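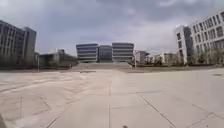
Pivunus outdoor set: robot setup and upkeep

Front camera recordings from one robot at the Tutville site, July. 1,947 clips, 191 of them on open paving with steps ahead.

Before each run
Wipe the lens with a dry cloth. Check the mount screws and tyre pressure. Charge to full.

Mount
The camera was refitted after clip 300. Use the matching calibration file for later clips.

Known faults
Clip 124 has no wheel data (loose connector, since replaced).

Maintainer: Genalyn Tolentino, Koretlow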